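Wikel Two-Arm Bench Set

For buyers planning a first packing or sorting cell. The set is sold by Losance as one order line, so the arms, grippers and controllers come under a single quote and a single warranty.

What the price covers
2 arms with grippers and cables
2 controllers
Setup software, one licence per bench
Warranty: 18 months, parts and labour

Not included: table, baskets, guarding, and any changes to your power supply. Most sites should set aside a further 10 per cent of the order value for these. A spare set of gripper fingers is worth adding to the first order – posted singly they cost more.

Lead time is 18 working days from a signed quote. Orders for August delivery close on 8/9/26 for the following year.

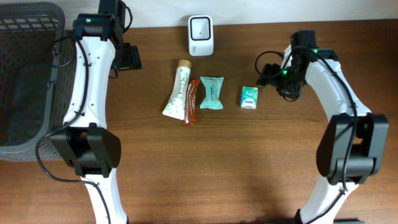
Bench space is the item buyers most often leave out of the budget. Allow for the arms, the goods between them and somewhere for picked goods to go. A mesh-sided basket beside the left arm takes up a corner of the table, and small packs such as a squeeze tube, a wrapped bar and pocket tissues need only a short row near the back. Leave slack for the cables, which loop out from the wrists.

For a site plan or a quote, contact Vendula Ondrejka in the Losance sales office. Please give your table size and the weight of your heaviest item.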